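Budgeting the second pair of grippers

Posted in: Lab notes, Purchasing

The spreadsheet for next year is due at the end of February, so I spent most of Saturday on it. The request is for 2 more handheld grippers, a shelf of spare parts and a proper workstation for whoever is checking the recordings. Hideaki Hirano signs off on anything up to $3,000 without a meeting. I would like to stay under that line.

The grippers themselves are the easy part. We buy the bodies from Trisen and they quote the same price every time. What I got wrong last year was consumables. I put down one set of foam finger pads per gripper and assumed they would last until summer. Foam compresses, then it tears near the screws, and after that the grip on anything slippery is a matter of luck. A pack of pads from Cudwood is $68. I now have a line for it every quarter.

Fasteners get their own line too. The finger screws are small and they roll. Tomomi Yoshida keeps a magnetic tray on her side of the bench and loses fewer than the rest of us, so I added trays to the list at a few dollars each.

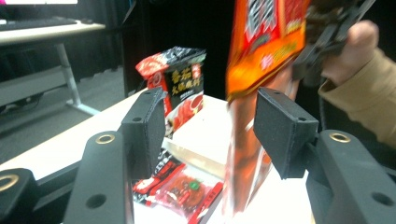
Test objects are the other thing I underestimated. Snack packaging is cheap per item, but it doesn't hold up. A bag that has been pinched a few dozen times is soft in the middle and no longer behaves like one off a store shelf, and the whole point is to handle things the way they come off a shelf. Asuka Oda suggested buying by the case and retiring each bag on a schedule. I've budgeted for that. It is listed under "materials" because the last time I wrote "snacks" the form came back to me.

On tables, I'm not asking for anything. Plain white tops work fine and we own enough of them. Hiyori Ogura wants a height-adjustable one and has a reasonable case, but it can wait for the Kennedy money if that comes through.

Cables I still haven't settled. Cheap ones fail at the connector. The better ones cost more than twice as much and I have no record of how long ours lasted, so I can't say which is the better buy. Starting this month I'm writing the install date on a bit of tape at the plug end. Ask me again next year.

Two items I cut: a second set of hard cases, and the extended warranty. The warranty excludes fingers and pads, and those are the parts that wear out on us. The cases were only for the trips to Geramcombe, and one set covers those.

Tomoyo Fukuda is checking my shipping estimates on Monday's call. If they hold, the form goes in as it stands.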